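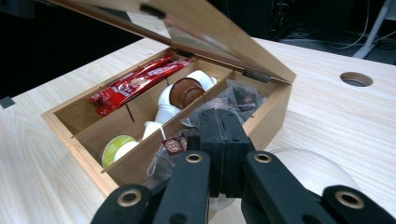 What is the Juradix hand gripper?

The Juradix is a hand-held gripping tool sold by Gowda, a small automation supplier based in Collport. A person holds it and works its jaws to pick up and put down light objects, and the recorded movements are used to teach robot arms the same task.

Overview

The Juradix went on sale on November 11, 2022 as a single kit. It was meant for workshops and colleges that wanted to record handling tasks without buying an arm first. The tool weighs 410 grams without its cable. Gowda sells it directly and also rents it out by the month.

Design

The body is black, with two flat jaw plates that close against each other along a narrow seam. Linkage arms stand on either side of the jaws, and each has a brass-coloured grommet near its top end. The plates are held by small screws and can be changed by the user. Overall length is 175 mm.

Use

Most published work with the tool deals with small household goods. Sorting and picking from divided wooden boxes is a common exercise, with coffee capsules, foil sachets and mesh tea bags as the usual contents. Tea bags are considered the hardest of these – the mesh gives under the jaws and the strings tangle. The manual suggests closing on the bag itself and leaving the tag alone.

Reception

A trial at the Anutville technical college recorded 174 picks in one afternoon. The report praised the jaws for their grip on thin packets but found the trigger stiff, and said that the cable got in the way when reaching into deep boxes. Gowda offered a softer spring from December, free to existing owners.

Versions

There are 2 versions. The standard model is wired, and the later one runs on a battery in the handle. Both take the same jaw plates.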